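Daylight at home – notes for the Brimgate evening talk
Kenna Matheson

Start 7.30, lights OFF in the hall if they'll let me. Let people sit in the gloom for a bit, then ask who thinks their own living room is brighter than this. (Most hands go up. Lovely moment, don't rush it.)

Hello, thanks to Juwita Pangaribuan for getting me here, she's been asking since May.

Opening story: the Swanson flat. Woman at her desk by the window, light meter reads 800 lux. Walk to the sofa at the back of the same room, same minute, it reads 105. She'd have sworn the two spots were the same! Our eyes adjust so well that we're hopeless at judging this. Pass the spare meter round now so it's back by the break.

Explain lux in one breath – how much light lands on a surface. Then move on, they don't need the physics.

Next bit is my favourite: the sky does most of the work. People chase direct sun, but a room facing away from it can be gorgeous all day if it can see enough sky. So get them to do the chair test at home. Sit where you normally sit and look for sky through the window. If all you can see is the house opposite, that's why you've got the lamp on at lunch.

Sheer curtains and bare glass next. Talk over these slowly.

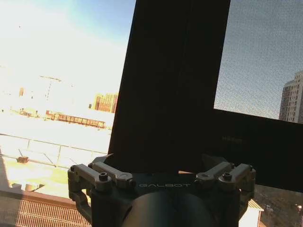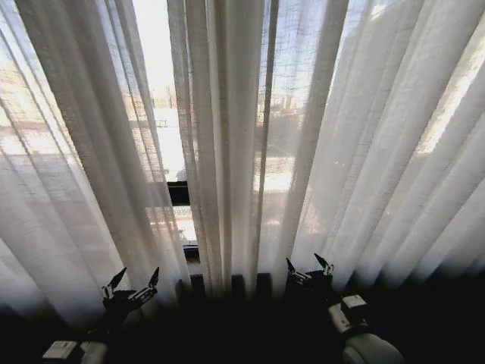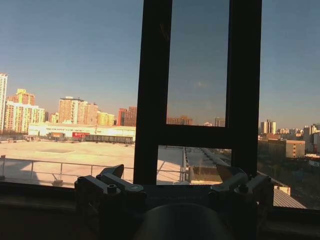
Do I have to get rid of my net curtains to have a brighter room?
Try washing them first, then pull them well clear of the glass during the day and keep them for when you want the privacy. A longer pole helps a lot, as the fabric can then sit over the wall at each side.

Then paint. Ceiling before walls – the ceiling throws light to the back of the room and people forget it completely. Matt white is fine. Mention the Bravier stairwell here: one tin on the ceiling and the landing felt like a different house.

Mirrors: side wall, near the window. Hold up the small one and bounce the torch off it, always gets an "ooh".

Plants. Keep this short or we'll be here all night! On the Avden job the sill read 1,000 lux and the fern was on top of the bookcase, poor thing.

Break. Get the meter back.

After tea, people's own floor plans, two at a time at the front table. Pencils are in the blue bag.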